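Work sample test (recruitment)

A work sample test is a way of choosing between people who have applied for a job by asking each of them to do a small piece of that job, under fair and equal conditions, while somebody who knows the work looks on or marks the result afterwards. It is one of the older methods of selection, and many employers who have tried the newer ones come back to it with a certain fondness. A typist may be given a page to type, a baker a batch of dough, a bookkeeper a muddled ledger and an hour to put it straight.

Background

Long before anybody wrote job adverts, a master who wanted a journeyman would simply hand over the tools and watch. The modern form keeps that idea but adds a written task, a time limit and a marking sheet agreed beforehand, so that the last applicant on a tiring afternoon is judged by the same rules as the first one in the morning.

A frequently mentioned case is that of Pruvost, a maker of household furniture in Watby, which received 197 applications for 29 bench and assembly posts when it opened its second workshop. The personnel manager, Albane Guillot, had until then relied on a friendly chat and a look at the applicant's references, and she wrote afterwards, with a good deal of charm, about how often she had been won over by people who talked beautifully about joinery.

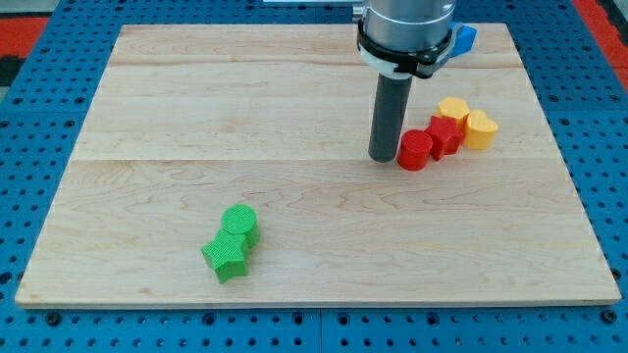

Designing a good test begins with the job itself, and usually with a patient conversation with the people who already do it well (they are often surprised to be asked!). The task should be short, typical of an ordinary day, and possible without knowledge that the firm would expect to teach later on. For manual and technical trades it is helpful to use real material, even quite plain material: a pale board with a wavy grain and faint seams where the planks meet, for instance, gives an applicant plenty to talk about, such as which way the grain runs and how the piece was joined. The marker then notes what was said and done under each heading, and leaves general impressions for another time.

Marking

Most guides advise two markers who do not confer until both have finished. Scores are commonly given on a five-point scale, with a sentence or two describing what a poor, a fair and a very good attempt would look like. Sostudberg, a recruitment agency, also lets applicants see the headings beforehand, which seems to calm the nerves wonderfully.

Criticism

The chief complaint is the cost. Materials, a quiet room and a skilled marker's time all have to be found, and small firms may feel the pinch. Applicants, for their part, sometimes object to long unpaid tasks, particularly where the finished work could be of use to the employer, and some firms, Hometik among them, now pay a modest fee for anything lasting longer than an hour. A work sample also says rather little about how a newcomer might grow into the post, and so it is generally used together with a structured interview.

See also: Structured interview; Trial shift; Job analysis; Assessment centre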